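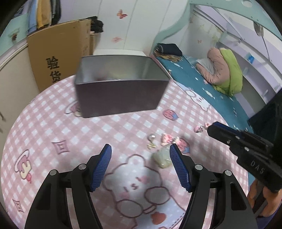 How often should the finger pads on a hand-held gripper be checked? Before every session, and again whenever the tool changes hands.

**Figure 1.** Two hand-held grippers in use over a patterned blanket, with small items and an open metal tin. The ridged blue finger pads are the parts covered by Rule 5.

### 4.2 Rules for handling small items

We spent a good deal of July going back and forth over what a sensible set of house rules for home sessions ought to look like, and we are grateful to Peadar Ó Néill for his patience with the many drafts. The Flosden rules, as we came to call them, grew out of 175 sessions at our Sesitz and Grurnodano sites, and they are written for people who will be working at a bed or a kitchen table and may never have read a safety standard in their lives.

Rule 5 asks the operator to open and close the jaws fully and look along both pads for splits or trapped grit. A pad with any split is replaced before work begins. Thin plastic bags and little metal rings, like those in Figure 1, call for a gentle approach — we ask operators to slow down well before contact and to let the pads settle before lifting.

Where two tools share one surface, as they do in the figure, one operator calls each reach aloud and the other waits. Sessions stop for a rest after 10 minutes, even when everybody feels perfectly fresh. The Ó Riain group, who kindly tried an early draft, found that rest too frequent for their taste, and we have kept it all the same. Pads are retired at 3000 closures, counted from the session log.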